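Toy Cleanup Tips

Sort toys by how they get washed before you sort by type. Hard plastic goes in the sink with warm water and dish soap. Knits and small cloths go in a mesh bag on the gentle cycle.
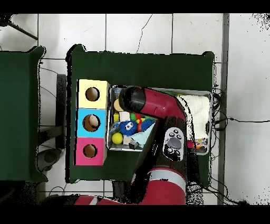
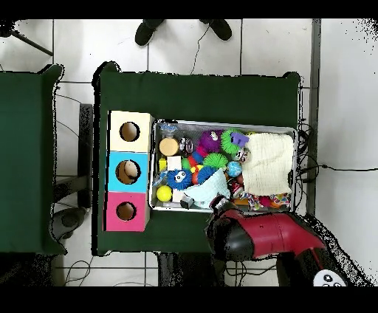
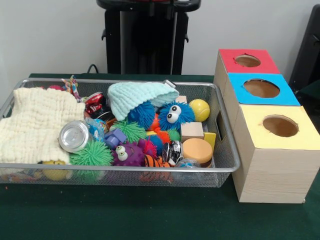
Boxes with a hole in the top suit small pieces, one kind to a box. Wipe painted wood with a damp cloth and dry it right away. Check battery covers every 2 months. Anything cracked goes in the trash.

Next: getting crayon off walls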